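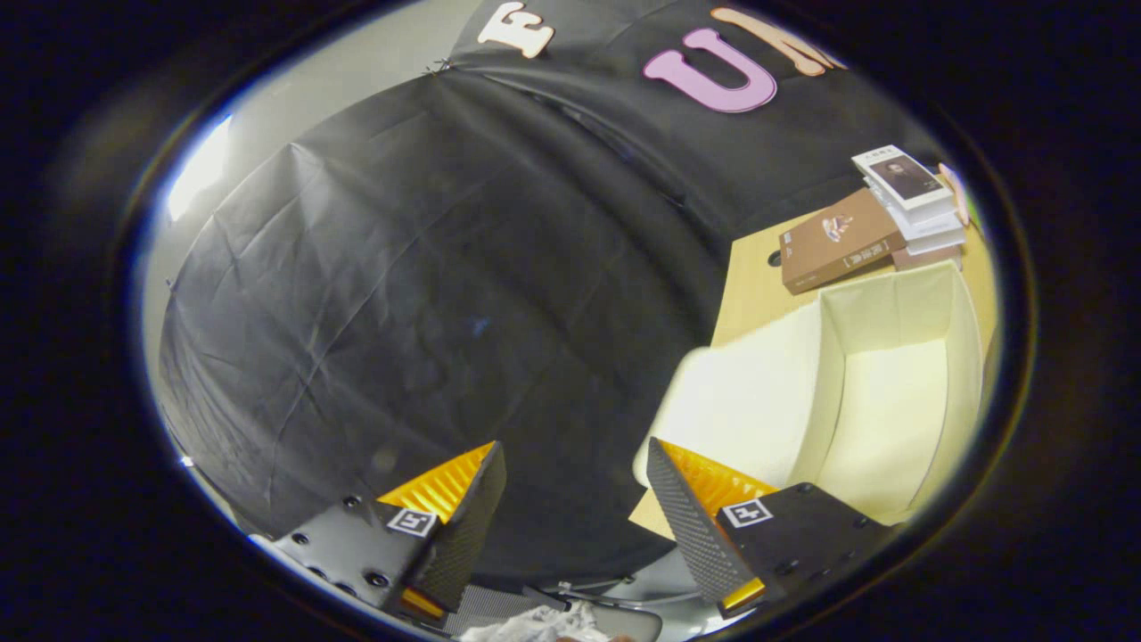
PRESS RELEASE / WORKSHOP PROJECTS

Plelow Shared Workshop Shows Hand-Held Gripper Build, Keeps Its Claims Small

PRIDTHORPE, 28th June -- The Plelow shared workshop today released the plans for a two-fingered hand-held gripper, along with a warning not to expect too much from it.

The tool is meant for recording how a person picks things up, so that a robot arm might later copy the motion. Whether an arm will copy it well is another question. Members have spent almost 18 evenings on the build and have yet to see a result they would call reliable.

The current fingers are black with a diamond-patterned grip surface and ribbed orange pads at the tips. Each one carries a square black-and-white marker for tracking. Test objects are the kind found on any desk: books, and a cream fabric storage box with soft sides.

"I've read a lot of promises about home robots doing the tidying," said Régis Moulin, who drew the finger mounts. "We have a gripper. That's a long way from a tidy room."

Josiane Masson, who handles testing, wants 6 more sessions before the pad design is settled -- and would scrap it if books keep slipping.

The plans are free to members and visitors. Build nights resume in Pridthorpe after the summer break. Questions can be left at the Plelow front desk.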